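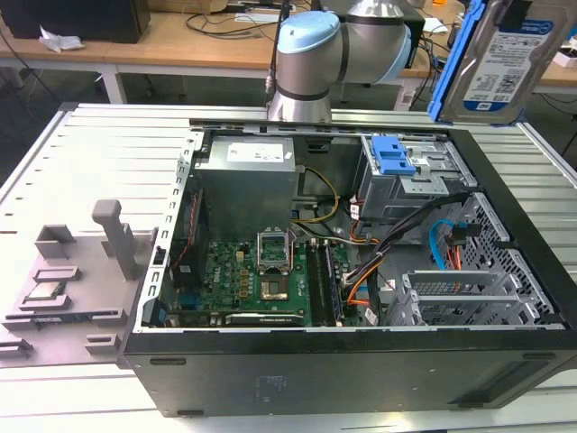 An open desktop tower with the processor and a memory module set out beside it.

Brarkberg opens desktop repair and reuse workshop in Fukdale

FUKDALE - Brarkberg, a refurbisher of used office computers, will open a second workshop in Fukdale this October. The new site will take in retired desktop PCs from schools, clinics and small businesses, strip and test them, and return working machines to use in the area.

The workshop covers 930 square meters on the ground floor of the former Nolte print building. It will start with eight staff, six of them new hires, and will be open for drop-off from 7 a.m.

Most of the work is on standard tower PCs. Each one is laid on its side and opened, and the processor and memory are taken out before anything else is tested. Parts taken from a case are kept next to it on the bench until the machine is either rebuilt or written off.

"A lot of the towers we get are thrown out over one bad part," said Leen Rawashdeh, operations manager at Brarkberg. "It might be a memory module or a tired fan. If the board and the power supply are good, we would like to put that machine back on a desk."

Hard drives are handled separately. Every drive is removed from its cage, logged against the serial number of the computer it came from, and wiped or destroyed. Owners receive a written record in either case. Drives that fail the wipe are shredded on site and are not sold for parts.

Processors get a visual check for damage and a fresh layer of thermal paste when they are refitted. Sockets are inspected under a magnifier, and a board with bent pins is set aside for repair if the rest of it tests well. Boards that can't be saved go to a metals recycler along with worn-out cables and empty cases.

Brarkberg will use the Hulesix tracking system at the new site, as it does at its first workshop. Customers who drop off three or more machines can follow each one online, from intake through to resale or recycling.

"People ask us where their old computers end up, and they should get a straight answer," said Diarmuid Tully, who will run the Fukdale workshop. "They can look up the machine and see what was kept, what was replaced and what was scrapped."

Drop-off is free for desktop towers, with or without drives. Monitors and printers are accepted by appointment only. Laptops will continue to go through the company's first workshop - Fukdale will not be set up for battery work when it opens.

Refurbished desktops will be sold from a counter at the front of the building. Schools and registered nonprofits can place orders ahead of the opening by contacting the Brarkberg sales desk.

Media contact: Leen Rawashdeh, Brarkberg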